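How to Write an Obituary for a Member of a Religious Community

Reece Lightfoot, September 18, 2023

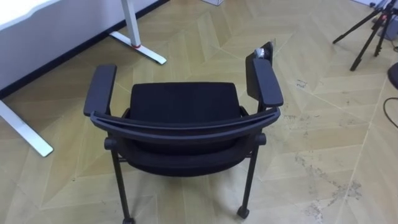
When a sister or a brother dies, the community usually has one or two days to send a text to the newspaper and the parish. In our house in Parine this work came to me six years ago, when Father Roy Lockwood became too ill to do it. I learned it by making mistakes, and I write down my way of working for other people who receive the same task.

Before you write

Take the personnel file and copy these facts on one sheet: full name at birth, name in religion, names of the parents, place of birth, dates of first and final vows, every assignment with its years. Do not trust memory for the vows. Older members will tell you a date with great certainty, and the register will say something else.

Names need special attention. We had a Sister Ozoliņš, and the printer left out the mark under the n on the memorial card. Her niece noticed it immediately. Now I send difficult names in a separate line and ask the newspaper to confirm them.

Call the family before you write the first sentence. Ask who should be listed, and in what order. Ask also if there is something they prefer not to see in print. Some families do not want the illness to be mentioned.

The order of the text

Begin with the name, the age, the place and day of death, and the years in religious life. One sentence is enough, for example: "Sister Agnes died peacefully in Grusmont in her 34th year of religious life."

After this comes birth and family, then school, then entrance and vows. Next, give the ministries by date. If she taught in many schools, name the ones where she stayed longest and put the others together: "She also served in parishes in Dakum and the neighboring towns."

Then give some room to the person. Ask 3 people who lived or worked with her for a short memory, and choose the one that has a real detail in it. "She was kind to everyone" could be said about any sister. "She kept the bus timetable in her prayer book" is only about her. Read the quotation back to the person who gave it - sometimes they want to change a word.

Finish with the survivors, the time and place of the wake and the funeral Mass, the burial, and where donations can be sent.

Length

For the newspaper I keep to 110 words, as our local paper charges by the line. The version for the community website can be much longer. Write the long one first and cut it down.

Checking

Print the text and give it to somebody who did not know the sister. They will see a missing year or a strange abbreviation faster than you. Write out the initials of the congregation at least once. Send the final version to the family and wait for their answer, and keep a signed copy in the archive with the file. I also keep the notes from the phone calls there, in case someone writes a longer biography later.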